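Which translation of a long poem should I read first, and does it matter if it rhymes?
Posted in Poetry & Translation by Renzo Fabbri, 4/18/20

Hello everyone, and thank you in advance for your patience, because I tend to go on. My aunt left me a box of books, and in it were two English versions of the same long poem, Brernamero. One is in rhymed couplets with hardly a note in it. The other is in loose unrhymed lines, printed by Virkine, with the original on the left-hand page and 584 pages all told. I read the first canto in both and honestly felt I had read two different poems! In one the ferryman is a comic old grumbler and in the other he broke my heart. I don't read a word of the original and I'm too old to start. Which one would you begin with? And is it silly to read them side by side? 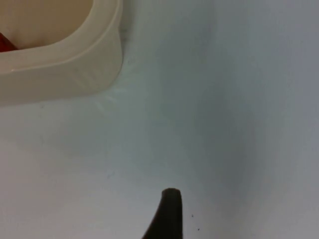 Vol. 4, No. 2

I should add that I did try going back and forth, a stanza of one and then a stanza of the other, and I lost the thread of the story by the time they reached the river. My reading group would like to pick one for August, so I'm asking partly for them. They like a good story and they are not fond of footnotes.

Tatlı

Welcome, Renzo, and what a lovely box to be given. I would start with the unrhymed one. A translator who has promised you a rhyme every other line has to find it somewhere, and very often it's found by adding a word the poet never wrote or by turning a sentence inside out. Your comic ferryman may well be living in those rhymes, as English couplets have a way of sounding jaunty even when somebody is drowning. Read the plain one straight through for the story, skip every note the first time (truly, the notes will wait), and then go back to the couplets for the cantos you loved best. Read those out loud, if you have a kitchen to yourself.

It isn't silly at all to read them side by side, but I'd do it a whole canto at a time. A stanza is too small a bite. And do glance over at the left-hand page now and then, even without the language. You can see where the lines are short, and where a word keeps coming back, and then you can check whether your translator let it come back too.

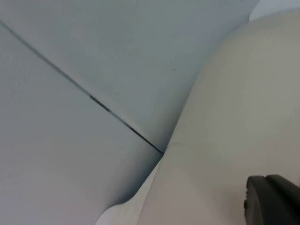
Pale surfaces and a curved, cream-white object.

For your group, I'd choose four cantos and let everyone bring whichever version they own. Ours did that with a different poem, and we spent a very happy evening arguing over one adjective.

Fikik

rhymed one. if it rhymed in the original it should rhyme in english, otherwise you're reading a summary. also check line 981 in both, mine leaves out the whole oath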